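The Piken pour station, and why we stopped it

Most of you who follow this page know I've been putting together a two-arm pouring setup for Kidley, our little demo corner in Fammont. It went fine for weeks and then on 3 May 2026 it let go of a bottle in the middle of a run. Nothing broke, but the floor got a good soaking and I got a long evening with the fault log! A couple of looks at the work, then the question everyone keeps sending me.
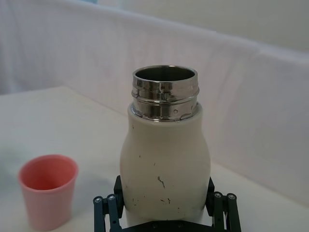 The old white bottle with the steel neck, held low down between the fingers. Scratches and chips all over the paint — it has had a life.
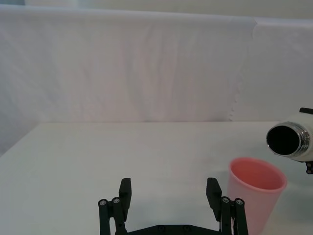 One arm has the bottle on its side over by the pink cup, mouth pointing left, and the other gripper is wide open next to the cup.

So why did it drop the bottle if the grip force was set right?

The force setting was right for an empty bottle, and that was my mistake. I'd tuned everything on dry runs (400 of them, I was very proud) and then put water in without touching the numbers. Once the wrist tips over, the water runs toward the mouth and the whole weight wants to twist in the fingers. The pads slipped a tiny bit each time, the controller saw the fingers still closed and decided all was well. On pour 17 it slipped all the way.

The log had it the whole time, by the way. The finger position was creeping from the very first wet run, and I had the slip warning switched off because it had been nagging me since November. I know, I know.

What has changed since then: grip force is up from 44 percent to 80, the slip warning is back on and now it stops both arms instead of just writing a line somewhere, and the wrist turns a lot slower for the last part of the tilt. I also moved the Duggan power supply off the floor and onto a shelf — it was sitting much too close to the puddle for my liking, and that scared me more than the drop did.

Still to do is a drip tray, plus a second stop button on the side where visitors stand. No wet runs until both are in.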